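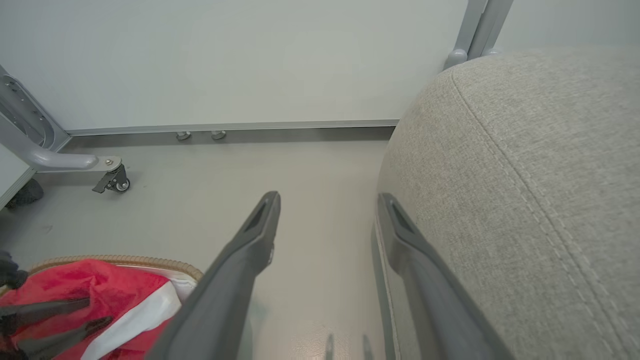
**Washing cushion covers at home, or pay the cleaner?**

**plerkelitz_anna** wrote:

Hello all. I have moved to Harkbridge in February and I bought a used sofa. The seller told me the covers are removable, and yes, they have a zipper, but the label with the washing symbols is gone. The fabric is a woven one, a little rough, beige-gray. The dry cleaner in town asks 67 for the full set. Has anyone washed such covers in a normal machine? I am afraid mostly of shrinking.

---

**hendrik_vdl** wrote:

Wash them cold, closed zipper, inside out, low spin. I did this with my Trama covers 7 times and they still fit. Put them back on the cushion when they are slightly damp, then they stretch into the right shape.

Hendrik Van der Linden

---

**Glenys Dafis** wrote:

I have to disagree with Hendrik on the damp part. If the foam inside takes the moisture, it will smell after a week, and foam dries very slowly in a cold apartment. Let the cover dry completely on a rack. It will feel tight at first, but it gives after some days of sitting.

Also, please test the color first. Wet a corner on the back side, press a white cloth on it for one minute and look at the cloth.

---

**hendrik_vdl** wrote:

> If the foam inside takes the moisture, it will smell after a week

Slightly damp, I wrote. Not wet. Mine never smelled. But I have a dry house and a balcony, so maybe it is different for you.

---

**kekana18** wrote:

Whatever you choose, wash the covers alone. I once put a light cover together with two red T-shirts that I had washed many times before, and I believed they were safe. The cover came out pink in one corner. 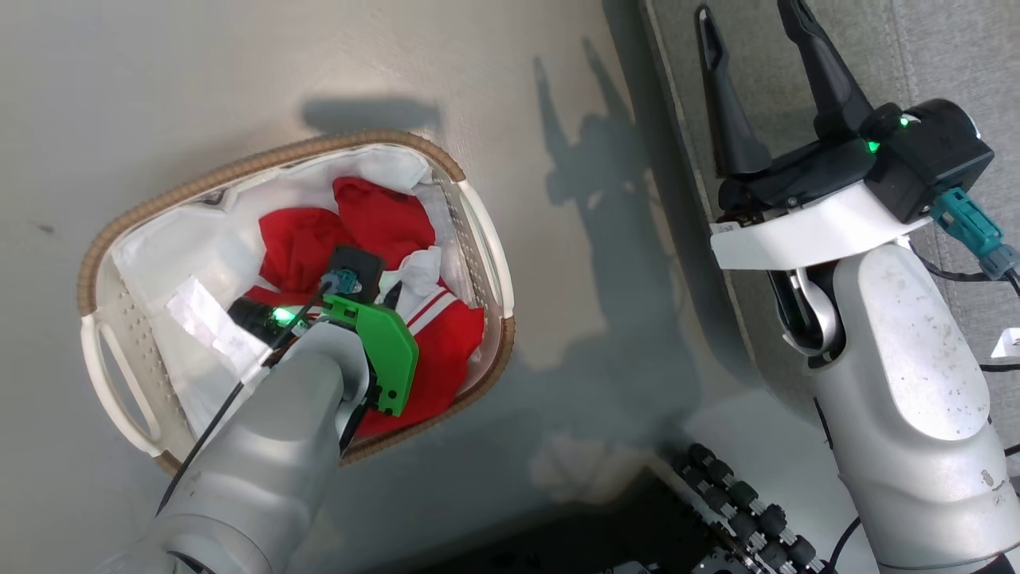
Since then I keep red things for their own load, at 30 degrees, and I wait until I have enough of them. Shirts with white stripes or a white collar are the most difficult ones. I take them out of the machine immediately when it stops, so the colors do not lie wet on each other.

For the pink corner I used oxygen bleach and soaked it over one night. It became better but you can still find it if you know where to look.

---

**plerkelitz_anna** wrote:

Thank you for all the answers. I did the test of Glenys and the cloth stayed white. Tonight I will wash one cover only, the smallest, cold and inside out. Is liquid detergent better than powder for this?

---

**Glenys Dafis** wrote:

Liquid, and half of the usual amount. Powder can stay in a thick weave. No fabric softener. Measure the cover before you wash it, then you will know exactly if it shrank.

---

**hendrik_vdl** wrote:

I use powder and have no problem with it, but on the measuring I agree with Glenys. Write down both sides and the length of the zipper too. Usually the zipper does not shrink and the fabric does, and then you get waves along it.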